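Kakach three-drawer storage unit, review after one winter

Bought for the back room, where the drinks, the recycling and the odds and ends had been living in cardboard boxes beside the table. I wanted something low, with drawers I could see into, that would stand on the parquet without scratching it. The Kakach cost 133 with delivery. The Leclerc I looked at first was cheaper but had solid fronts, and the Kukport was too deep for the gap beside the table.

Assembly

It took me 15 minutes. The side panels click into the top, the runners are already fitted, and the drawers slide in last. There are two spare clips in the bag, and I needed one of them. The instruction sheet is all drawings. The drawing for the back panel shows it the wrong way around, so check that the smooth face points out before you push it home. Once it clicks, it is hard to get off again.

Drawers

I use the top one for bottles and loose bits, the second for bags and string, and the bottom one for paper. The top drawer is the one that gets opened all day. It runs smoothly and has a stop at the end, so it can be left out while you put things in. Small drink bottles go in on their sides without trouble. Tall ones have to go in diagonally, and the very tall ones don't fit at all.

The plastic lets some light through, so you can find things in the evening without turning the big lamp on. It also shows every fingerprint. A damp cloth takes them off. I would not use anything rough on it – the one time I used a scouring pad it left a dull patch.

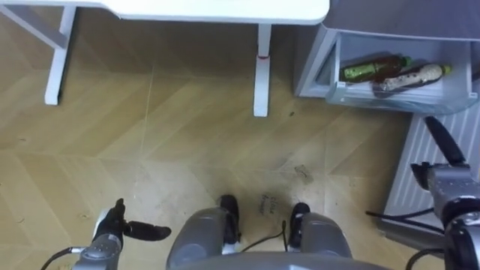
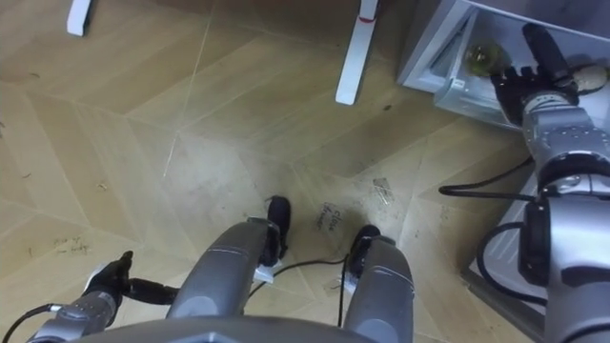
Amparo Cantero wrote to say that her own Kakach has been good for bottles but that she wouldn't store glass in the top drawer without a liner, as round things roll to the back every time it is shut. She cut a piece of rubber shelf mat to size and has had no trouble with it. She also thinks the runners need a wipe every couple of months, more often if there are pets in the house.

I have since done the same with the mat, and the drawer is quieter for it.

On the floor

Our parquet was scuffed long before the unit arrived, so I can't say much about new marks. The base sits flat. I put felt under the front corners anyway, and it now slides out easily when I want to sweep behind it.

Complaints

The gray is a shade cooler than on the Kerkham website, where I ordered it. The handles are shallow and awkward with wet hands. Kerkham sells a set of wheels separately, which I haven't tried.

I'd buy it again at the same price. Four stars, and it would have been more with deeper handles.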